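Construction mécanique, semestre 2
Chapitre 4 : assemblages vissés
Polycopié, version du 18 janvier 2022

Les séances de travaux dirigés ont lieu en salle 683. Apporter le formulaire et une calculatrice. Les chapitres 1 à 3 (cotation, ajustements, matériaux) sont supposés connus.

4.1 Rôle d'un assemblage vissé

Un assemblage vissé maintient deux ou plusieurs pièces en contact par serrage. Il est démontable sans destruction des pièces, ce qui le distingue du rivetage, du collage et du soudage. Il travaille presque toujours par l'effort de serrage installé dans la vis au montage, appelé précharge et noté F0. La vis est alors un ressort tendu et les pièces serrées sont un ressort comprimé.

On rencontre deux montages principaux. Dans le premier, la vis traverse les pièces et reçoit un écrou : c'est le boulon. Dans le second, elle traverse une pièce par un trou lisse et se visse dans un trou taraudé de l'autre pièce. Le goujon est un cas particulier du second : la tige reste implantée dans la pièce taraudée et c'est l'écrou qu'on démonte. On le préfère quand les démontages sont fréquents et que le taraudage est fait dans un matériau tendre.

4.2 Désignation

Une vis à tête hexagonale de diamètre nominal 8 mm et de longueur 40 mm se désigne M8 x 40. Sans autre indication, le pas est le pas gros de la série normalisée, soit 1,25 mm pour M8. Un pas fin est toujours écrit : M8 x 1. La longueur d'une vis se mesure sous tête, sauf pour les vis à tête fraisée, où elle se mesure tête comprise.

La classe de qualité des vis en acier est donnée par deux nombres séparés par un point. Pour la classe 8.8, le premier nombre multiplié par 100 donne la résistance à la traction Rm, soit 800 MPa. Le produit des deux nombres multiplié par 10 donne la limite d'élasticité Re, soit 640 MPa. Les classes 10.9 et 12.9 se lisent de la même manière. Les vis en acier inoxydable suivent un autre marquage (A2-70, A4-80) où le nombre placé après le tiret est le dixième de Rm.

L'écrou porte un seul nombre. On associe à une vis 8.8 un écrou de classe 8 au minimum.

4.3 Formes de tête et entraînement

Le choix de la tête dépend de la place disponible, du couple à transmettre et de l'aspect. La tête hexagonale extérieure accepte un couple élevé mais demande un dégagement pour la clé. La tête cylindrique à six pans creux se loge dans un lamage et convient aux pièces compactes. La tête fraisée affleure la surface et centre la pièce, ce qui impose une bonne précision de position des trous : avec plusieurs vis fraisées, on obtient facilement un montage hyperstatique.

L'empreinte cruciforme est réservée aux petits diamètres. L'empreinte à six lobes transmet mieux le couple que les six pans creux à encombrement égal et abîme moins les outils.

Une vis peut aussi servir d'arrêt sur un axe d'articulation. Elle n'a alors pas pour fonction de bloquer les pièces entre elles : un épaulement ou une entretoise doit reprendre le serrage et laisser le jeu axial nécessaire à la rotation. Ce cas est traité au chapitre 6 avec les liaisons pivot.

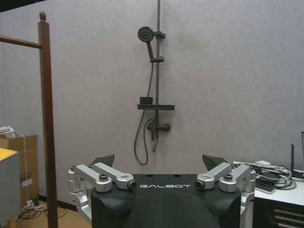

Fig. 4.1 – Bras en aluminium usinés ; à gauche, pivot coiffé d'une vis hexagonale foncée.

4.4 Implantation dans un taraudage

La longueur en prise doit être suffisante pour que la tige casse avant l'arrachement des filets. On retient, pour d le diamètre nominal :

dans l'acier : au moins 1 d
dans la fonte : au moins 1,5 d
dans les alliages d'aluminium : au moins 2 d

Le trou borgne est percé plus profond que la partie taraudée, et la partie taraudée est plus longue que l'implantation de la vis. Un dessin où l'extrémité de la vis touche le fond du trou est faux et sera compté comme tel à l'examen. Dans un alliage léger souvent démonté, on pose un filet rapporté en fil d'acier inoxydable.

Les trous de passage sont choisis dans la série moyenne : 5,5 mm pour M5, 6,6 mm pour M6, 9 mm pour M8, 11 mm pour M10. Le jeu entre la tige et le trou signifie que la vis ne positionne pas les pièces. Si une position précise est demandée, on ajoute des pieds de centrage ou un centrage court.

4.5 Couple de serrage et précharge

À la clé, on applique un couple C. Une faible part de ce couple sert à tendre la vis ; le reste est consommé par le frottement dans les filets et sous la tête. Pour un premier calcul, on utilise la relation simplifiée :

C = 0,2 x F0 x d

avec C en newtons mètres, F0 en newtons et d en mètres. Le coefficient 0,2 correspond à des surfaces en acier peu lubrifiées. Il diminue nettement si les filets sont graissés. Appliquer à une vis graissée un couple calculé pour une vis sèche conduit à une précharge trop forte, parfois jusqu'à la rupture au montage.

La précharge obtenue est dispersée. Dans ce cours, on prendra plus ou moins 20 % pour une clé dynamométrique et plus ou moins 50 % pour une clé à main sans contrôle. Le calcul se fait donc deux fois : avec la précharge minimale pour vérifier que l'assemblage tient, avec la précharge maximale pour vérifier que la vis résiste.

4.6 Exemple traité : effort transversal

Le support Brorodano est fixé sur un bâti en acier par 2 vis M8 de classe 8.8. Il reçoit un effort transversal T de 3 000 N, supposé également réparti. Le coefficient de frottement entre le support et le bâti est pris égal à 0,15. Le serrage est fait à la clé dynamométrique.

Condition de non-glissement. Chaque vis doit fournir une précharge minimale telle que 2 x 0,15 x F0 mini soit au moins égal à T. On trouve F0 mini = 10 000 N.

Précharge visée. Avec une dispersion de 20 %, F0 mini = 0,8 F0, donc F0 = 12 500 N.

Couple de serrage. C = 0,2 x 12 500 x 0,008 = 20 N.m.

Vérification de la vis. La précharge maximale vaut 1,2 x 12 500 = 15 000 N. La section résistante d'une vis M8 à pas gros est de 36,6 mm². La contrainte de traction est donc de 410 MPa, inférieure à 640 MPa. La torsion due au serrage s'ajoute à cette traction ; on la prend en compte en majorant la contrainte de 30 %, ce qui donne 533 MPa. La vis convient.

Aucun coefficient de sécurité n'a été appliqué au glissement. Dans une note de calcul réelle, on en prendrait un, et la valeur du frottement serait justifiée par l'état des surfaces. Reprendre le calcul chez soi avec un coefficient de 1,2 sur T.

4.7 Desserrage

Deux phénomènes sont à séparer. La perte de précharge sans rotation vient du tassement des surfaces, du fluage d'un joint ou d'un matériau tendre, ou d'une dilatation différente entre la vis et les pièces. La rotation de la vis ou de l'écrou vient surtout de petits glissements transversaux répétés, sous vibration par exemple.

Contre la perte de précharge, on augmente la longueur serrée par rapport au diamètre, on limite le nombre d'interfaces et on soigne l'état des surfaces d'appui. Un rapport entre longueur serrée et diamètre supérieur à 3 est recherché.

Contre la rotation, on dispose du freinage par adhésif anaérobie, des écrous à anneau non métallique, des rondelles à rampes et, pour les montages de sécurité, des goupilles et des fils frein. La rondelle élastique fendue est peu efficace sur une vis fortement serrée : elle est complètement aplatie bien avant que la précharge soit atteinte.

4.8 Corrosion

Une vis en acier inoxydable dans une pièce en aluminium forme un couple galvanique en présence d'humidité. L'aluminium est attaqué. À l'extérieur, on isole par une rondelle non conductrice ou on protège le contact par une graisse adaptée. Le cas inverse, petite vis en aluminium dans une grande pièce en inox, est à proscrire.

Exercices pour la prochaine séance

1. Coter l'implantation d'une vis M10 dans un carter en aluminium. Représenter le trou borgne en coupe.
2. Donner Rm et Re pour les classes 5.6, 10.9 et 12.9.
3. Le couvercle Hollis est tenu par quatre vis M6 de classe 8.8 serrées à 8 N.m. Calculer la précharge moyenne, puis ses valeurs extrêmes pour chacun des deux modes de serrage du paragraphe 4.5.
4. Refaire l'exemple 4.6 avec des vis M6 (section résistante 20,1 mm²) et conclure.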